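4.2 Sorting of film plastics at the household level

Film plastics were the fraction most often misplaced in the Enwood survey. Of the 446 households that returned a usable diary, most reported keeping bags apart from rigid packaging, yet the bin audits showed a weaker pattern — film was found in the mixed waste of many homes that claimed to separate it. Mühlbauer and Uibo report a similar gap between stated and observed behavior in Ibarra, where collection takes place every 9 days.

Two variables were tested as predictors: distance to the nearest drop-off point and the color of the bag. Distance had a small effect once household size was controlled for. Color had a larger one. Clear bags were placed in the film stream more often than tinted bags of the same weight, and the difference held in all three collection districts. Diary entries suggest that residents treat tinted film as a separate material, although the local rules make no such distinction (Figure 3). 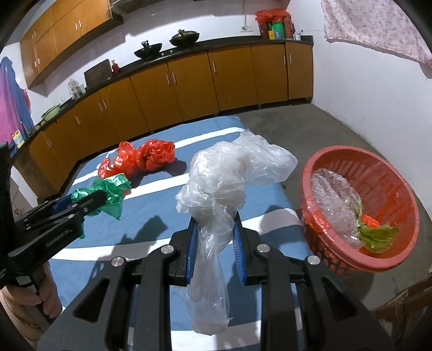 Figure 3. Clear and green plastic bags.

Does bag color matter once the film reaches the sorting plant? It matters mainly for resale, as mixed-color bales are sold at a lower grade than clear ones. The plant accepts both under the same code, and color was therefore kept as a household variable only in the models of Section 5.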